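Kolovwood Community Garage — Vehicle Rebuild Program
Progress report to the Mansilla Fund
Prepared by Nélida Garrido, program lead
2023-05-28

Where we are

The van runs! I wanted to get that in first, as the last report ended with the engine on a stand and a page of excuses from me about head bolts. It started on the second try, idled a bit high for a minute, and settled down. Benjamín Acuña had the timing light on it before the rest of us had finished cheering.

For anyone at the Fund who is new to the file, the grant pays for us to rebuild donated vehicles with adult trainees and hand them over to local groups that need transport. The current one is a diesel cargo van that came to us with a tired engine, a leaking rear main seal, rear brakes that had seized on one side, and wiring that at least two previous owners had improved in their own way. We have 17 trainees enrolled, working in four crews, with one instructor over two crews at a time.

Engine

The head came back from the machine shop in Gronau flat and pressure tested. They found one cracked valve guide that we had missed, and they replaced all the guides on that bank while they were there. It added to the bill, but still inside the line we gave you for outside work. Crew one did the reassembly. Every main and rod bearing was checked with plastic gauge strip, written down, and checked again by a different trainee. Two rod bearings came out at the loose end of the range, so we ordered the next size and did those again. That cost us a week and I would spend it again tomorrow.

The injection pump was the part I had been dreading. We had planned to send it out, but Araceli Marín has rebuilt this type before and offered to run it as an evening class. Nine people signed up for a bench with room for four, so she taught it twice. The pump went back on with new seals, and it has stayed dry through every run so far. 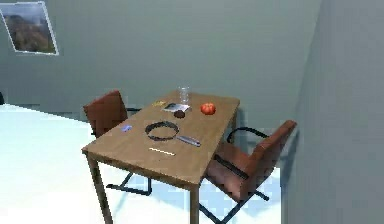
One thing I would do differently is the oil cooler lines. We reused them, one started weeping at the crimp as soon as the oil got hot, and it's an awful thing to reach with the engine in the van. New lines are on order. Until they're fitted we are keeping the runs short and topping up after each one.

Clutch and gearbox

The gearbox itself was in better shape than we had any right to expect. We drained it, looked at the magnet, found the usual gray paste and no chips, and decided to leave the gears alone. The input shaft seal and the release bearing were changed, along with the clutch. The flywheel had heat spots but machined clean within limits.

Getting the gearbox back in took three attempts. The first time the alignment tool was a hair off. The second time someone (me) had left a dowel on the bench. By the third go the crew had worked out who should be on the jack, who on the tail and who on the bolts, and it slid home as if it had been greased — a lovely moment after two long evenings on our backs.

Brakes and steering

Rear brakes are done on both sides: cylinders, shoes, hoses and the hard line over the axle, which was more rust than pipe. Crew three bent the new line themselves, and their flares are as tidy as any I've seen from a paid shop. The front pads and discs were serviceable, but we replaced the pads anyway.

Steering is partly done. We have fitted new outer tie rod ends. The lower ball joints are worn past what I will sign for, and they are pressed in, so we need the bigger press adapter set. Isabelle Ouellet has found us one on loan for the second half of June. The alignment has to wait until after that.

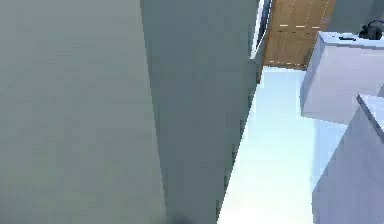

Wiring

This is the slow one. We pulled the dash harness and found a spliced-in alarm, a dead stereo feed and a fuel gauge wire that had been joined with speaker cable. Crew four has been tracing each circuit against the diagram and marking it off in colored pencil on a printout that now covers most of a wall. Lights, horn, wipers and charging all work. The heater fan works on one speed only, and we suspect the resistor pack. The fuel gauge reads full at all times, which makes us feel rich.

Trainees

Attendance has been excellent, better than last season by a good margin. Two people moved away and their spots were filled from the waiting list within days. Four trainees have passed the basic service certificate, and more are booked to sit it after the summer. One of the four has started part time at a tire and brake shop across town, and she still comes in on her evenings off to help with the ball joints we can't do yet.

Kolbrún Østergaard joined us in the spring to teach diagnostics. She has people reading voltage drop across a ground strap with real confidence, and she has quietly changed how the whole garage goes about a fault. A lot fewer parts get swapped on a hunch now!

Money

Spending is on plan overall. Machine work ran higher than we guessed, and tires came in lower thanks to a trade discount from Nudbridge Tire Supply. We would like to move the leftover from the tire line to cover the press adapter deposit and the oil cooler lines. Please let us know if that needs a formal request or if this paragraph will do.

Next steps

Oil cooler lines as soon as they arrive. Ball joints in June, then alignment. Heater resistor and fuel sender. A proper road test with some weight in the back, followed by a second oil change and a re-torque of everything the service manual asks us to re-torque. After that comes the inspection, and if it passes we hand over in September.

The next vehicle is already parked outside under a tarp. It's a small pickup with a slipping automatic, and crew two has been asking me every week if they can start pulling the pan. I have told them to finish the van first. I may give in.

Visits are welcome on any work evening. Bring old shoes.

Nélida Garrido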